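4. 授業の実施と学生の作業

4.1 授業の構成

本研究で対象とした授業は、Skorncombe工科カレッジの選択科目「ロボット操作演習」である。受講した学生の多くは機械系の学科に所属しており、プログラミングの経験には大きな差があった。そのため、授業の前半では遠隔操作によるデータの記録を行い、後半では記録したデータを使って把持動作の学習と評価を行うことにした。前の章で述べたとおり、学習の手法そのものは既存のものを用いている。本章では、学生がどのような手順でデータを集め、その途中でどのような判断をしたかについて述べる。

授業の1コマは45分である。装置の立ち上げと片付けにも時間が必要なので、実際に腕を動かせる時間はこれより短い。最初の計画では、各班が毎回、原点合わせから始めることになっていた。しかし、この方法では記録に使える時間がほとんど残らない班があった。そこで、授業の途中から、前の班が使った設定をそのまま次の班に引き継ぐことを認めた。この変更は作業の速さには良い影響を与えたが、後で述べるように、設定の誤りも一緒に引き継がれるという問題を生んだ。

学生は4班に分かれた。班の中では、操作、記録、物体の配置、観察の役割を交代で受け持つ。観察の係は操作中の学生に話しかけてはいけない、という規則を最初に決めた。これは、操作者の注意が画面から離れることを避けるためである。ただし、危険な動きがあるときはこの規則の外とし、だれでも停止を求めてよいことにした。

記録にはVamportを用いた。Vamportは、本科目のために教員と上級生が作成した記録用のソフトウェアであり、関節角度、グリッパの開度、手首カメラの映像を同じ時刻の基準で保存する。操作画面はできるだけ簡単にした。開始、終了、破棄のボタンのほかには、短いメモを書く欄があるだけである。メモの欄は、初めは開発者の確認のために付けたものであったが、結果として本研究の分析においてもっとも役に立つ資料となった。

4.2 対象物の選択

対象物は各班が自分で選んだ。条件は、グリッパの最大開度より幅が小さい部分を持つこと、落としても破片が飛び散らないこと、そして左右または前後の区別があることである。最後の条件は、物体の向きを考えずに把持する学生が多いという、前年度の授業の反省から加えた。

選ばれた物体には、蓋のある容器、玩具、台所用品などがあった。この中で、本章では豚の形をしたプラスチックの貯金箱を取り上げる。貯金箱は全体が丸く、平行な面が少ない。その一方で、背中に細長い硬貨の投入口があるので、向きを確かめるための目印には困らない。形は把持にとって難しく、向きの判定にとっては易しいという組合せであり、学生の議論がもっとも長く続いた対象物であった。

貯金箱を選んだ班は、ロボット同好会Hakikの会員と、ロボットに初めて触れる学生が一緒になった班である。経験のある学生は、初めから胴のいちばん太い部分を両側から挟もうとした。経験のない学生は、目で見て確かめやすい投入口の近くに指を持って行こうとした。両者の方針はどちらも不自然なものではない。しかし、同じデータの中に異なる方針が混ざると、学習の結果が安定しない可能性がある。班はこの点について授業時間の外でも話し合い、投入口を向きの基準とし、指は胴の後ろ寄りの両側に当てるという共通の手順を作った。

4.3 手首カメラの画像による確認

手順を共通にするためには、言葉による説明だけでは不十分であった。「後ろ寄り」という表現が、どの位置を指すのかは学生によって異なるからである。そこで班は、手首カメラの画像を見ながら位置を決める方法を採った。図2に、貯金箱を扱っているときの画像を示す。鼻が上に向き、投入口が縦になるこの見え方を、班では「標準の向き」と呼んでいた。指が当たる位置は、画像の下のほうの左右である。

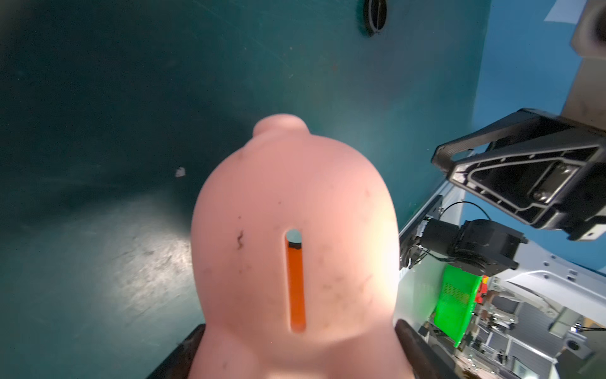 図2 手首カメラから見た貯金箱の把持。画像の下部の左右に見える黒い棒状の部分がグリッパの指である。

図2のような画像から学生が読み取ろうとしたことは、次の点に分けられる。

まず、投入口の傾きである。投入口は両端の丸い細長い形をしており、縦の基準として使いやすい。学生は画面の中央に縦の線を重ねて表示し、投入口がこの線と平行であるかどうかを見た。線を表示する機能はVamportにはなかったので、最初は画面に細い紙のテープを貼っていた。後になって、同じ班の学生が表示の機能を自分で追加した。この追加は他の班にも配布され、対象物が異なる班でも使われるようになった。

次に、左右の指の見え方である。図2では、左の指は画像の左下に、右の指は右下から斜めに上がるように写っている。画像の中で指が左右対称に見えないことは、学生にとって分かりにくい点であったようである。何人かの学生は、これを把持の偏りと考え、手首の角度を直そうとした。しかし、画像の上の対称性と、実際の接触の対称性は同じものではない。教員はこのことをすぐには説明せず、班に、物体を置かない状態で指を開閉した映像を記録させ、貯金箱があるときの映像と比べるように指示した。学生は比較の後で、見え方の偏りのうち、どの程度がカメラと指の位置関係によるものかを自分たちで考えるようになった。

さらに、表面の明るさと汚れがある。図2の貯金箱は右側が明るく、表面には暗い色の擦れが散らばっており、投入口のすぐ左には曲がりくねった茶色の跡もある。学生の間では、このような跡をふき取るべきかどうかが議論になった。ふき取れば画像は単純になる。しかし、記録の途中で外観が変わると、前のデータと後のデータの条件が異なってしまう。班は、記録が終わるまで表面の状態を変えないことに決め、メモの欄にもその方針を書き残した。筆者は、この決定が教員の指示なしに行われたことに注目している。

4.4 記録の規則とメモの分析

全班を合わせて、491件の操作が記録された。この件数には、学生が失敗と判断したものも含まれる。破棄のボタンを押した場合でも、データは削除されず、破棄の印が付くだけである。このことは授業の最初に説明したが、理解していない学生もいた。後の聞き取りにおいて、「失敗が残ると恥ずかしいので、終了を押す前にやり直した」という趣旨の回答があった。この場合、一つの記録の中に複数の試みが入ることになり、分割の作業が必要になる。ボタンの名前を「破棄」から「要確認」に変えることを、次年度の改善点としたい。

メモの内容は、班によって大きく異なった。ある班のメモは「成功」「失敗」という一語だけであった。一方、貯金箱の班のメモは比較的長く、たとえば次のような記述が見られた。

「右の指が先に触れた。少し回った。」
「向きはよいが、深く入れすぎた。」
「前の人の設定のままだった。開きが足りない。」
「同じ置き方のつもりだが、鼻が左を向いていた。」

これらの記述は、専門的な用語を使っていないが、接触の順序や物体の回転など、把持の質に関わる事柄を含んでいる。特に、先に触れた指を書くという習慣は、班の中で自然に広まったものである。最初にこの書き方をした学生は操作が得意なほうではなく、自分の操作を後で見直すために書いていたと述べている。

メモは、筆者が内容によって分類した。分類の項目は、位置、向き、接触、設定、その他である。一つのメモが二つ以上の項目に当てはまる場合には、すべての項目に数えた。授業の初めのころは位置についてのメモが目立ち、後になると接触についてのメモが増える傾向が見られた。ただし、メモを書くかどうかは学生の自由であったため、この傾向から学生の理解の変化を直接に結論することはできない。書くことに慣れただけであるという解釈も可能である。

4.5 設定の引き継ぎに関する問題

4.1節で述べたように、授業の途中から班の間で設定を引き継ぐことを認めた。引き継がれる設定は、グリッパの開度の上限、腕の速度の上限、および開始姿勢である。設定はZeinと呼ばれる共有の設定ファイルに保存され、どの班からも書き換えることができた。

この仕組みにおいて、開度の上限が小さい値に変えられたまま、次の班に渡されたことがあった。小さい容器を扱う班にとっては適切な値であったが、貯金箱を扱う班にとっては、指が胴に届く前に上から当たってしまう値であった。班は最初、操作者の技術の問題であると考え、操作者を交代させた。交代しても同じ動きになったため、観察の係の学生が映像をさかのぼって見直し、指の開きが以前の記録より狭いことに気付いた。

この出来事は、授業の時間を失わせたという点では望ましくないものである。しかし、学生が原因を探す過程には学ぶべき点があった。第一に、学生は過去の映像を比較の基準として使った。第二に、個人の技術に原因を求めることを、途中でやめた。この後、班は記録を始める前にグリッパを一度完全に開き、その映像を短く保存するようになった。他の班も同じ方法を採用し、最終的には授業全体の手順書に加えられた。

なお、Zeinに変更の履歴を残す機能を付けることも検討した。技術的には難しくないが、今回は見送った。履歴があれば、誤りを起こした班がすぐに分かる。そのことが班の間の関係に悪い影響を与えるのではないか、という意見が学生から出たからである。変更した班の名前は記録せず、変更された値と時刻だけを残すという折衷案があり、現在、上級生が試作を行っている。

4.6 実施上の制約

本実践にはいくつかの制約がある。対象物を班が自分で選んだため、班の間で難しさが同じではない。したがって、把持の成功した割合を班の間で比較することには意味がなく、本稿でもそのような比較は行わない。

また、手首カメラの画像には、対象物のほかに、作業場所の床やパネル、周囲の機材も写る。図2でも、右側に青いパネルが、その手前に腕側の部品が見えている。このような背景が学習の結果に与える影響は、本実践では調べていない。背景を布で覆うことを提案した班もあったが、布が指に触れる恐れがあるため許可しなかった。

最後に、筆者は授業の担当者の一人であり、学生への聞き取りも筆者が行った。学生が教員に対して答えにくい内容があったことは十分に考えられる。聞き取りの回答は、メモおよび映像と照らし合わせて、食い違いのないものだけを次章の分析に用いる。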